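Features > Work and Place > Textiles

The Sorting Table
By Yu-na Bang
21/09/2022

The garment archive at Flindthorpe occupies the upper floor of a former thread warehouse, and most of what it owns has never been photographed. There are coats with one sleeve, school uniforms without names, and a long run of household cloth that came in with the Ristow bequest: napkins, tray cloths, handkerchiefs, pillow covers and lengths of plain white cotton whose purpose can only be guessed. The bequest contains 2541 pieces. When it arrived in May it was packed in tea chests, and the first task was to decide what to do with each piece before any of it could be shelved.

That decision is made at a table. Institutions of this kind tend to speak about their storage, their climate control and their catalogs, and the reading public hears little about the stage that comes before. Yet a cloth that is placed in the wrong group at the outset may not be seen again for a generation. The archive has therefore given a good deal of thought to the plain equipment of sorting, and its practice has begun to interest other small collections in the region.

A Surface and Its Height

The older tables at Flindthorpe were made for cutting. They were broad and low, and staff who worked at them for a full morning complained of their backs. The replacements are long and comparatively narrow, so that two people may stand on opposite sides and pass an item between them without leaning. They stand at a height of 87 centimeters. Seok, the workshop that supplied them, had proposed a taller model; the archive asked for the lower one after a trial with stacked linens, which raise the working height as the pile grows.

No cloth is spread over the table. A bare top can be wiped down between boxes, and loose threads show up against it. Pens are not permitted within reach, and pencils are kept in a cup on the windowsill. Tape and labels are allowed, provided that they stay at one end.

The Case for Baskets

The choice of container took longer than the choice of table. Cardboard boxes were the first thought, as they had always been used, but a box with solid sides conceals its contents from anyone who is not standing directly over it. Items were overlooked at the bottom. In one instance a christening gown traveled back into storage inside a box that had been marked as empty, and was located only when the box was next required.

The archive now prefers open baskets in white plastic mesh. They are light, they can be washed, and the perforated sides admit air. Textile workers will recognize the advantage of this last point, particularly with cloth that has spent decades folded in a chest. The baskets are inexpensive and are sold in most household stores. The archive bought 38 of them, in a single size, and has replaced two.

Their disadvantage is that fine fabric may catch. Lace, fringe and anything with a raw edge is kept out of them entirely and is carried flat on a board. Plain cotton may be set down loosely, without folding, as a crease pressed into the cloth at this stage will have to be relaxed later.

The Tray in the Middle

Visitors often ask about the brown trays. Each sorting station has one, shallow and rectangular, with raised rims and handles at the two ends, and it is placed between the baskets. The tray is the place for the undecided. A piece that the first sorter cannot assign is laid there, and a second person gives an opinion. The tray must be cleared before a new box is opened, and this single rule has done more for the progress of the bequest than any change to the catalog.

Color was considered here as well. White cotton laid in a white basket is easily missed by a tired eye, while on a dark tray a stain, a darn or a laundry mark can be judged at once. An earlier set of pale gray trays has been retired to the kitchen. 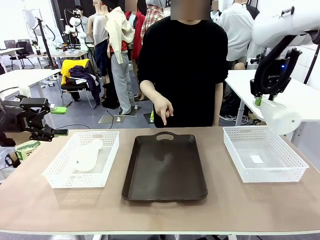 Labels

A label goes into a basket before any cloth does. It is small and white, it lies on the floor of the basket, and it carries the group name in pencil. Staff had tried tying labels to the rim, but strings tangled when the baskets were stacked, and several labels ended the week attached to the wrong group. A loose label can be lifted out with the contents and placed directly on the shelf.

Group names are kept short. Plurus, the catalog system in use at Flindthorpe, will accept a long description, but the sorting table does not call for one. "Table," "bed," "person" and "unknown" have proved sufficient for nearly all of the household cloth. The finer distinctions are made at a desk, by a cataloger with a lens and a lamp.

The last of the tea chests is due to be opened this autumn. It is marked, in a hand that no one on the staff has identified, "Best whites — do not iron."

Contact the Features Desk | © 2022 Work and Place | Back to top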